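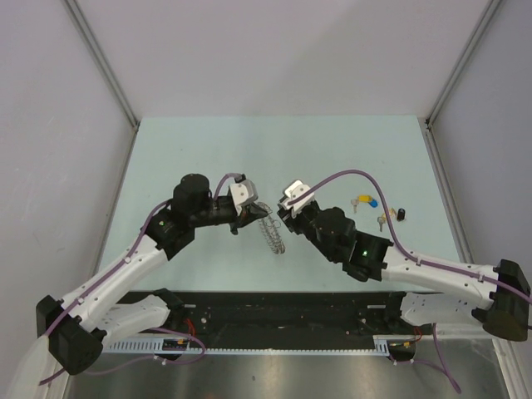 What makes looped-wire articles harder to store in a shared drawer than solid ones of the same length?
Their open loops admit the handles and tips of neighboring items, so that lifting one article often lifts a second.

Figure 2. Wire article of thin looping metal strands on a pale green tabletop. The rounded lower end is denser than the rest.

4.2 Wire articles

The household survey recorded 336 small kitchen articles, of which 78 were made wholly or mainly of wire. We treat these as a separate class. The length and width used for solid articles in Section 4.1 describe them poorly: a wire article occupies a large volume, most of which is open, and the open part is available to other objects in the drawer.

Three quantities were noted for each wire article. The first is overall length, measured along the long axis with the article lying flat. The second is the greatest width of the looped part, with no pressure applied. The third is the widest gap between adjacent strands, taken with a tapered gauge. Repeated readings of the gap by Mudaliar and Nina agreed less well than readings of length, and the gap is therefore reported only as narrow, medium or wide.

Strand density is seldom uniform. In articles of the kind shown in Figure 2, the strands crowd together in one region and leave wider openings elsewhere. Catching in the drawer trials occurred mostly at the wider openings. Articles with a medium gap caught teaspoons and peelers; those with a wide gap also caught the handles of larger spoons, but released them more easily when the drawer was tilted.

Orientation was tested with 30 wire articles placed in the Dernen drawer insert, first parallel to the front panel and then diagonally. Diagonal placement allowed longer articles to fit but left triangular spaces on both sides, into which small items moved when the drawer was closed. Parallel placement in a compartment of their own gave the fewest catches. The Skerness insert has no compartment of sufficient length and was left out of this comparison.

Bent strands were recorded but not corrected. Tamayo's earlier procedure, in which distorted loops were reshaped by hand before measurement, was not followed. Loop widths in Table 3 are consequently not comparable with his.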